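Subject: Re: [swap-list] bin sort for Wednesday, what goes where
From: Garnet Marchand
To: swap-list

Quick one, on my way out the door. Answers to Cor's questions under the quote, then a couple of things from me.

Cor Koster wrote:
> Hi all,
> I can do the sorting Wednesday but I need somebody to tell me what
> the rule is now. Last time I put all the brushes in with the cleaning
> stuff and Alasdair moved them back to hardware the same evening, so
> I did it twice. Also:
> - do we still use the gray bins or the Prutholm crates?
> - what happens to things nobody can name?
> - is there a limit on how much we take from the Bosman clear-out? I
> heard 2,000 pieces and I would like that to be wrong.
> I have the van until 3 so mornings are better for me.
> Cor

OK so. Brushes. Any brush with a handle goes in household, paint brushes go in hardware, end of discussion. Alasdair has agreed to this (in writing!!). If it has a hole in the handle it can hang on the pegs by the door, don't bury it in a bin. People buy them off the pegs, they don't dig.

Gray metal bins, yes. Crates are for the van only. The Prutholm ones crack if you stack them more than 2 high and Faustine is tired of sweeping up bits.

On the bins, please don't fill them to the top. A few things on the floor of the bin, so you can see every one from above without moving anything. Once they are in layers the bottom layer stays there till August. Like so:

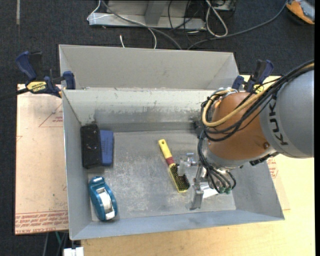
Yellow brush in the gray bin, black block and blue box up against the side.

That is about as full as I want them on the table. Small boxes and blocks stood against the wall of the bin, the awkward long thing across the middle. Brush goes to the pegs afterward as per above, the boxy things stay put.

Things we can't name: one bin, labeled UNKNOWN, left end of the table. Do not guess. Last month somebody guessed "doorstop" on a thing that Pieter says was half of a pair of Wasum bookends and we sold it for next to nothing. Pieter will go thru the unknown bin before we close up. If he doesn't know either it goes back in for one more round and then out.

Boxes with writing on them: read the writing first. If it's too faint to read open the box and look. Tape it shut again after. Tape is in the drawer with the Zidance labels, which we are still using up, just cross out the name.

Bosman: the 2,000 was for the whole building, screws included. Our share is 73 lots and most of those fit in a shoebox. Faustine has the list. Cor please dont promise them we'll take shelving, we have no room for shelving.

Two things from me:

The bins need a wipe before anything goes in. Scuffs are fine, grit isn't. Damp cloth, dry cloth, done.

And can whoever is on the table keep the brushes bristle side away from anything printed. We had a box of cards come out gray last time and I had to knock the price down.

Times: Cor from 8:30 with the van, Faustine and me from 9, Alasdair said "morning" so who knows. Pieter after lunch. If anybody else can do an hour in the afternoon reply to the list pls, not just to me, I lose them.

Door code same as before. Park on the side street, the front is being dug up agian.

Got to run
Garnet

--
swap-list: reply goes to everyone on the list
To leave, send a blank message with "leave" as the subject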